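Search this site Enter keywords Go

Play Food and Early Vocabulary: A Study of Two Preschool Rooms

Submitted 10/13/23 by Melahat Bilgin
Advisor: Nevzat Kırmızıgül

1. Purpose

This report examines whether preschool children learn the names of fruits and vegetables more readily when the words are introduced during free play. The work was carried out at the Sundirby Children's Center as part of the second-year practicum in early education.

2. Method

Two rooms took part. In the first, teachers read from picture cards each morning. In the second, the same words were used while the children played shop and kitchen on the floor. Sessions ran for four weeks in February. Parents gave written consent, and no child was tested alone. A total of 300 naming attempts were recorded on paper sheets, 122 of them in the card room.

Teachers in the play room were asked to name an item only after a child had picked it up or pointed to it. Correction was kept brief. If a child called a carrot a stick, the teacher repeated the right word once and the game went on.

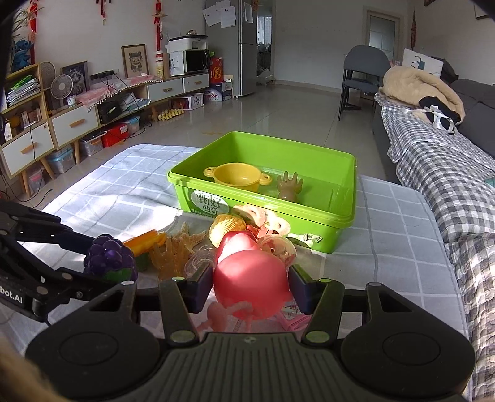

Figure 1. Toy food on a checkered quilt, including apples, grapes, a carrot and corn.

3. Findings

Children in the play room used the target words without prompting more often than children in the card room. The difference was clearest for vegetables. Fruit names were well known in both rooms from the start, and little change was recorded for them.

Several children who spoke another language at home moved between the two during play. The recording sheet had no column for this, and such answers were entered as notes.

4. Limits

The rooms differed in size and in daily schedule. Absences in the third week left gaps in the card room record. The results should not be applied to older children.

Related reports
Story Time and Listening Skills
Outdoor Play in Cold Weather
Counting Games at the Snack Table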